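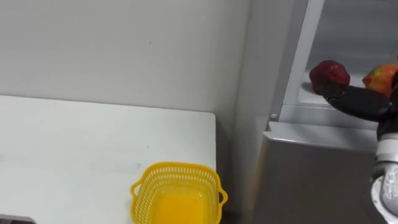

Plilov hand kit, second version -- review after one winter of use
Posted 7/8/24 by Anong Paisan

I bought the Plilov hands in December from Ernasano, for our robot project in the shared workshop in Valtport. The project has the name Boonchu and it is a simple idea: a two-armed robot that takes food out of a refrigerator and puts it in a basket. We already had the body, the arms and the old two-finger grippers. We did not have hands that could hold something round without pressing it too hard.

The kit costs 267 euros for one hand and you need to buy left and right separately. Shipping to Valtport took longer than the page of the shop promised, but the box was well packed and all parts were inside. I paid with my own money and I have no connection with the seller.

What is in the box

The hand comes as a closed unit, with the fingers already mounted. You also receive the adapter ring for the wrist, the electronics module that goes on the back of the hand, one cable, a bag of screws and a printed manual of 147 pages. The manual is the first thing I want to complain about. It is written for the first version of the hand, and the changes for the second version are on a loose sheet which I almost threw away with the paper from the box. Please read this sheet before the manual. The order of the wires for the module is different, and only the sheet says so.

Mounting

Afonso Bragança helped me with the mounting. The mechanical part was easy. The adapter ring fits on our wrist joint with four screws, and the supplied key is of good quality. We spent one evening for the first hand and much less for the second.

The cable was more difficult. It leaves the wrist at the bottom and it is stiff for its thickness. If you give it too little length, it pulls on the connector each time the wrist turns. If you give it too much, it catches on the edge of a shelf or a table. The manual says to leave "a sufficient loop" and gives no measure. We tried different lengths and finished with a loop that looks ugly but has not caught on anything since. I would have liked a right-angle connector, as the first version had.

Afonso put our own strain relief at the elbow, a piece of printed plastic with a zip tie. I recommend that you make something similar. I think the seller should include it at this price.

Software and calibration

The calibration program runs on Linux only. It asks you to open and close each finger by hand while it reads the sensors, and after this it writes a file. The whole procedure needs over 15 minutes for each hand, and you must repeat it when you change the firmware. On our left hand the thumb did not calibrate the first time. I wrote to support and got a polite answer the next morning, with a corrected file. It worked, so I cannot be angry, but a beginner might think that the hand is broken.

After calibration you can send the position of each finger or use the ready grasps. There is one for a ball, one for a handle, one for a flat plate and one which is called "pinch". The ball grasp is the best of them. The pinch is not useful for us, because the fingertips do not meet exactly and a small thing escapes between them.

Force is set with a number from zero to one hundred, without a unit. I asked support what one hundred means in newtons and they did not know, or did not want to say. For fruit we use a low number and increase it slowly. You will sacrifice one or two soft pears before you find the right one, I believe everybody must do this. 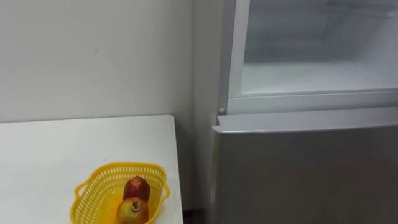 The force setting is where the new hands are really better than our old grippers. With the old ones, the fruit often had a mark of pressure afterward, and we could not eat our test objects. The test we use for Boonchu is always the same: the robot stands at the open upper compartment, takes the fruit from the shelf and carries it over to the table. We call a run good only when it ends with the compartment empty and both fruits lying in the yellow basket, with no help from a person. A basket of this kind is a strict judge, by the way. It is shallow and its handles stick out at both ends, so a hand that comes down too low or too much to the side will touch a handle and push the basket across the tabletop. With the ball grasp and a slow opening of the fingers, this became rare for us. When it happened, the fault was mostly in our arm movement and only sometimes in the hand.

The shape of the fruit matters more than the weight. Apples are easy. A mango is longer and it wants to turn between the fingers, so we had to write our own grasp, with the thumb lower than in the ready one. This took me two evenings with the grasp editor. The editor is slow, but it shows the fingers in the correct position and it saves your work without asking, which I like very much. Kiwis we gave up.

Inside the compartment there is another question, the space. The hand is bulkier than it looks on the product page, where it is shown without the wrist ring. When the fruit stands close to a side wall, the outer finger reaches the wall before the hand is around the fruit. We learned to put the fruit a little toward the middle. I know this is a kind of cheating, and I hope to solve it later with a different approach angle.

Durability

After seven months the padded surface of the fingers is still good, with no cracks. It collects dust, and dust makes it slippery. A damp cloth is enough. Do not use alcohol, the loose sheet warns about this in very small letters.

One tendon on the right hand became loose in spring. The finger still closed, but with a delay against the others. Tightening it is described in the manual and the description is correct this time. You need a hook tool that is not in the box -- I used a bent paper clip and it was fine. Nantana Khunthong has the same kit on a different arm and she had to do this repair twice, so I think it is a normal maintenance and not bad luck.

The noise is acceptable. In a shared workshop you can still talk beside it. The hands become warm after a long session, but never so warm that I did not want to touch them.

What I like
The ball grasp, which works from the first day.
The padding.
Support that answers.
Spare fingers are sold one by one.

What I do not like
The old manual with a loose sheet.
Force without a unit.
The stiff cable and no strain relief.
Pinch grasp is only for the catalog.

My rating is 4 out of 5. If you have only a single arm bolted to a bench and you want to lift blocks, it is too much money, a simple gripper does it as well. For fruit, bottles and other things from a kitchen, I would buy it again.

Comments 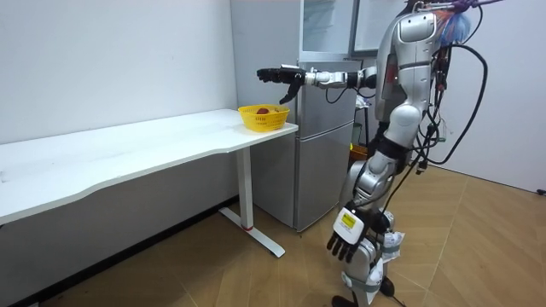
Thodoris Sotiropoulos: Thank you for the detailed review. Did you try the hands with both arms working together, for example one holds the basket and the other one puts in the fruit? I have the first version and the two hands never started at the same moment, there was always a delay between left and right. If the second version solved this I will upgrade.

Anong Paisan: We use mostly one arm for each run, the other stays down. I tried both together a few times, with the two modules on one bus, and I did not notice a delay, but I also did not measure it. I will make a proper test when the next firmware is out and write the result here. If you upgrade, keep your old cables with the right-angle connector. Nantana says they fit in the new module, only the order of the wires must be changed, see the loose sheet.

Wanpen Wattanapong: Which number do you use for the force with apples? Mine drop at 20.

Anong Paisan: I start at 25 and stop at 30. Please clean the fingers first and try your 20 again.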